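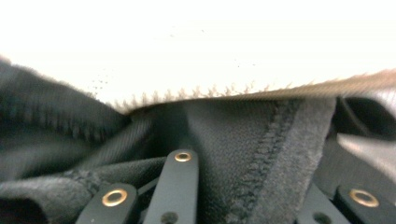 Review: Skuvum hand-held demonstration gripper

Our textile laboratory used the Skuvum gripper through June to record garment handling by hand, for later training of a two-arm robot. Six operators completed 405 demonstrations on heavy dark knits and on white mesh with a sewn-in zipper.

The linkage moves freely, and new staff were recording usable material within a morning. Thick seams are held well. Zipper tape is harder – the flat pads are broad, and the approach must be nearly square.

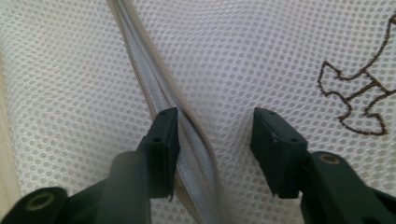
Deepak Dhillon replied that his group at Braldale met the same difficulty with tape and now records zippers at half speed.

The unit is recommended for cloth work, with a request for narrower pads.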